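Film Distribution and Exhibition
Handout 4: Reading an opening week
May 2022

Terms you need for the seminar

Gross is everything taken at the till. Net is what remains once tax has come off. Share is the part of the net that goes back to the distributor after the cinema has kept its cut. Trade reports mix the three freely, so check which one you are being given.

Screen count and show count are also different things. A film on one screen may play five times a day or once, in the morning.

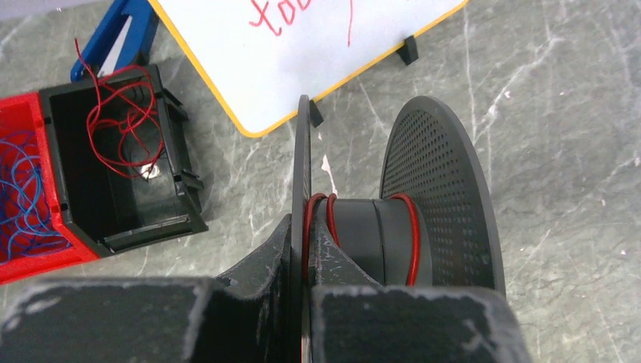 Per-screen average is the net divided by the number of screens. It lets you compare a wide release with a small one, but it hides differences in seat numbers and ticket prices.

Case: Ogbonna

Ogbonna, a family drama, was released in August on 374 screens. The distributor, Nelton, had paid a minimum guarantee for the territory, which meant the producer was paid whatever happened. Nelton then sold two districts on to Gadville for a fixed price. First-week figures were strong in the towns and poor elsewhere, and by day 11 most single-screen cinemas had dropped the film.
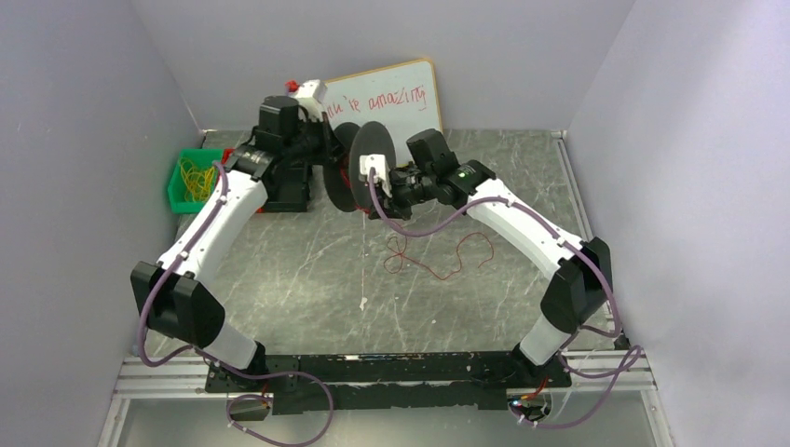 Two robot arms above a marble-patterned floor.

Work out who carried the loss in each district. Remember that Gadville's price was fixed, so its weak second week made no difference to what Nelton received there.

Holdover

The second weekend is compared with the first and the drop is given as a percentage. A holiday in either weekend will spoil the comparison. So will a change in the number of shows.

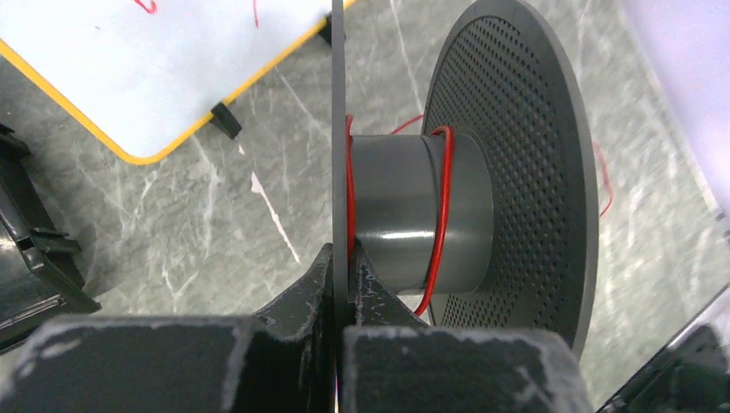
Cadedcombe objects that holdover tells an exhibitor very little, as the decision to keep a film is usually made before the second weekend's takings are in. Set this against the Nelton case and bring half a page of notes on it.

Reading: course pack, sections 2 and 3. The section on advance booking can be left until next term.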